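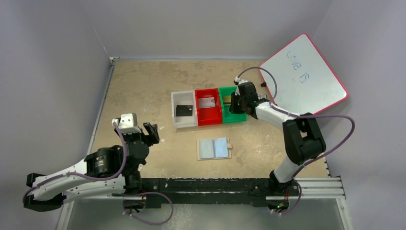
White, red and green bins in a row, with the blue wallet open in front of the red and green ones.

Soltemora: small flat things, sorted into bins

Version 2, released Jan 9, 2026

Welcome! Soltemora is a collection of tabletop tidying sessions built around the sort of things that end up in coat pockets, handbags and the drawer by the front door: wallets, card holders, cards, sleeves and little folded bits. The things go into coloured bins, and every session comes with notes on what went where. There are 114 sessions in this release and 39 different objects, 12 of which are wallets of one sort or another.

We love this material. Wallets are a wonderful subject for anyone interested in everyday objects, and they get far less attention than mugs and fruit. A wallet can be shut, half open or flat on its back with both halves showing, and it looks like a different thing each time. Add a clasp tab sticking out at the side and you have a shape that a plain rectangle doesn't describe at all.

What's in the download

sessions/ has one folder per session, numbered in the order they were made. Inside each you'll find the pictures, a short plain text note and a file called bins.csv.

objects/ has one page per object, with its name, its main colour, whether it folds, and anything awkward we noticed while using it (corners that curl, surfaces that catch the light, that sort of thing).

layouts/ has a sketch of every bin arrangement.

words.txt is the word list. Please read it before you start filtering, it will save you an afternoon.

The bins

All the bins are open plastic ones, rectangular, and the colours used most are white, red and green. The most common arrangement has the three of them side by side in a tight row, white on the left, red in the middle and green on the right. Other arrangements swap the order or leave gaps between them, and these are listed in layouts/ by name.

We don't line the bins up with a ruler. A row may be turned a little one way or the other, and if you want the rows that sit dead straight you can filter on the "tilt" column. Most people have told us they prefer the wonky ones (so do we!).

A colour never stands for a kind of object across the whole collection. In one session red may be for cards, and in the next it may be for anything yellow. The rule for each session is written on the first line of its note, in an ordinary sentence such as "one thing in each bin" or "folding things in white, everything else in green".

The things

Naming them was the most enjoyable part of the work and took by far the longest. The groups we settled on are these:

Wallets. Anything that folds and is meant for carrying. The booklet-style ones are our favourites, and the blue one has practically become the mascot: a pale grey-blue panel on the left, a brighter light blue on the right, a darker blue fold between them, and a beige border with a beige clasp tab. Closed wallets and open wallets have the same object name, and the state goes in its own column.

Small flat things, dark. A surprisingly tricky group. A flat black rectangle lying in a bin might be a wallet, a holder or a case, and from above there is often very little to tell you which. Where the picture alone doesn't settle it, the label says "flat dark item" and the object page has the rest.

Cards and card-like things. Stiff, thin and rectangular. Some are pale and translucent, and they are a delight to work with because the colour of the bin matters so much. Lay one across the middle of a red bin and the red above and below it gives you a lovely clear outline. On white the same sort of item is much harder to pick out.

Little coloured rectangles. Olive-yellow, orange, grey and so on, small enough to sit against one end of a bin and be partly hidden. These are labelled even when only a bit of them can be seen.

Odds and ends. Sleeves, folded paper, a luggage tag. There are only a few and they turn up late in the numbering.

How a session note reads

Notes are written in everyday words and kept short. A typical one goes:

Rule: one thing in each bin.
White: flat dark item.
Red: card, translucent.
Green: small rectangle, olive-yellow.
On the table: blue wallet, open.

The "On the table" line covers whatever isn't in a bin at the moment the note describes. It can be empty, and in plenty of sessions it never is. Leftovers are a proper part of tidying and we kept all of them.

Columns in bins.csv

bin: the colour of the bin, or "table".
object: the name from the object page.
state: open, closed, flat, or blank for things that don't fold.
hidden: none, part or most.
sure: yes or no.

That last column deserves a word. If two of us looked at the same picture and came up with different names, the row says "no" and keeps the more general one. Please don't drop those rows without having a look at them. Some of the most interesting sessions are full of them.

Surface

The table is tan, mottled with beige and light brown, and has picked up pale scuffs and specks. We've left it as it is throughout. Beige borders and tabs can be hard to separate from it, which caught out our first set of outlines and led to a good deal of redrawing in August. The outlines in version 2 are much better, particularly along the clasp tabs.

Changes since the first release

The blue wallet's two panels now have separate outlines, with the fold as a third.
"Purse" has gone from the word list and everything under it is now "wallet".
Grey-blue and light blue are separate colours.
Translucent things have their own tag.
Layout sketches were redrawn so that left in the sketch is left in the picture.
Several green bins that had been typed in as "lime" are green again.

Things to watch out for

Three bins in a row doesn't mean three rules. Check the note.

Object names describe how a thing looks, and "wallet" on a closed item is sometimes our best guess at its purpose. The sure column tells you when.

Tiny marks on dark items (a light dot near one side, say) are not outlined separately. If you need them, the Trirnuvell add-on has point labels for a small part of the collection, in the same folder order.

Colours were named by eye. Your olive may be someone else's mustard, and the object pages list the other names that came up.

Nothing in the wallets is labelled. We only describe outsides and open panels.

Good uses

Soltemora is a nice fit for naming flat objects, telling open from closed, working out which bin a thing is in, and describing what has been left on a table. It would also make a cheerful teaching set for a class on sorting rules, as the sessions are short and the notes can be read by anyone. It's a poor fit for judging size or weight, as we recorded neither.

Related folders

Olvera uses the same bins with soft things: gloves, cloths and socks. Fadstead is the older set of boxes and lids, and its word list still has the long names. The three share a layout format, so a sketch from one can be read alongside the others.

Corrections

We'd be delighted to have them! Send the session number, the bin colour and the name you would give the object, all on one line. If it's a colour quarrel, say which two colours. Fixes go in with the next release, and the old label stays in the session note with the word "was" in front of it.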